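The red T-shirt and the gray sofa

I want to write this time about folding, because in December I promised myself to become a more orderly person, and clothes are the place where I fail most often.

I don't own a proper table for folding. In our old apartment in Dralimberg I used the bed, but the bed is too soft and also it is an invitation to lie down. Now I fold on the sofa. The seat is gray and quite flat, and I can spread out one piece at a time and still hear the radio from the kitchen.

The piece that gives me the most trouble is a red T-shirt with a white and red ribbed trim. I bought it from Ciltotex for 157, on sale, and I was very proud of the price.

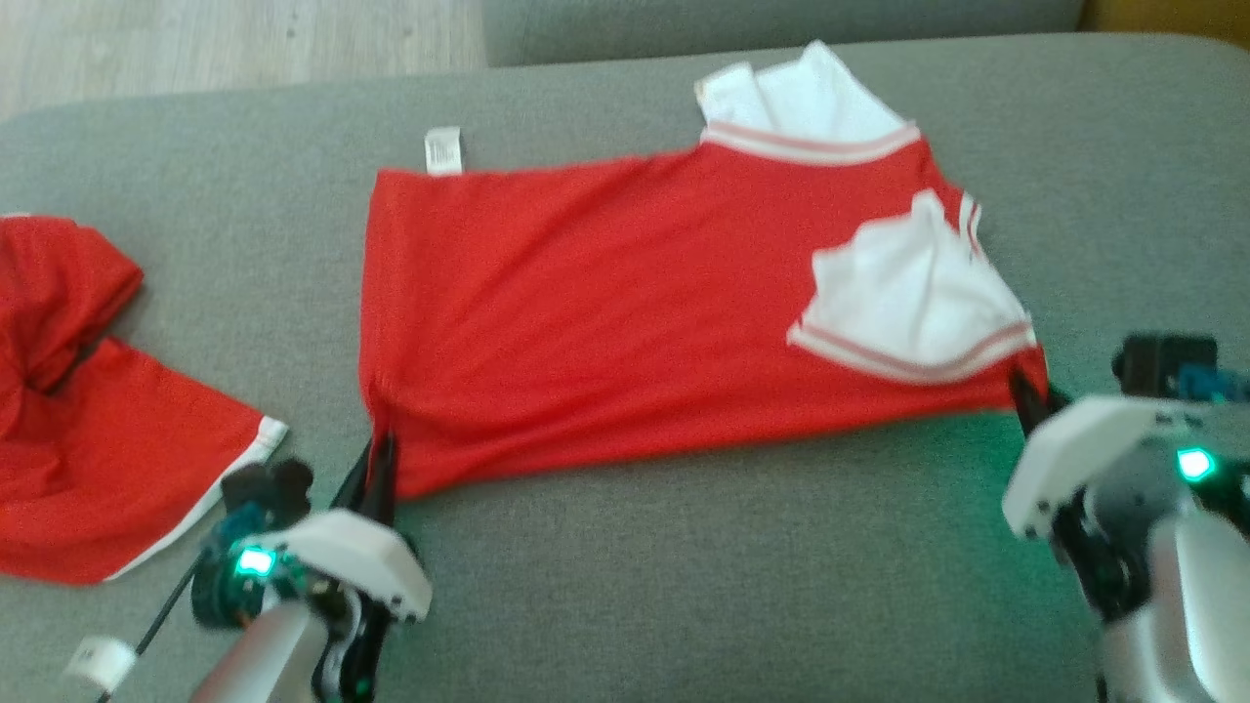

My mother taught me to begin always with the sleeves. If a sleeve is inside out, you put your hand through it, take the cuff from inside, and pull slowly. I used to shake the shirt in the air and hope. It makes a nice sound, but the sleeve stays where it was.

After the sleeves comes the collar. I lay the shirt with the front down and smooth it with my palm, from the middle to the sides. Then I fold one side in, then the other, and the bottom goes up in two steps. The trim is thicker than the jersey and it makes a small hill in the pile, so I turn every second shirt the other way. I learned this from a leaflet of Clumia, the shop where we bought our drawers.

I asked the readers of my last post if they repair the inside-out clothes before the washing or after it. I received more answers than I expected.

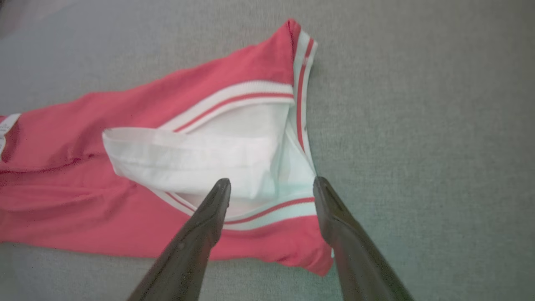
Before, always before, wrote one reader. She says that her children must turn everything the right way themselves, or it comes back to them from the wash exactly as they gave it, and after two weeks they had understood. Another one washes all the T-shirts inside out on purpose, to protect the color, and he doesn't see any problem in turning them later with a cup of tea.

I think I belong to the second group, but without the discipline. My clothes are half and half.

When the folding is finished I put the pillows back in order and sit down on the same place. I like the gray with the mustard yellow very much, even on a dark afternoon.

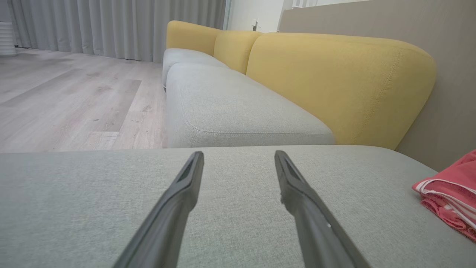

Gray seats, yellow back cushions, and one thing still to fold.

Next month I will try to write about the drawers. The big one from Ambaye closes badly and I have an idea about candle wax.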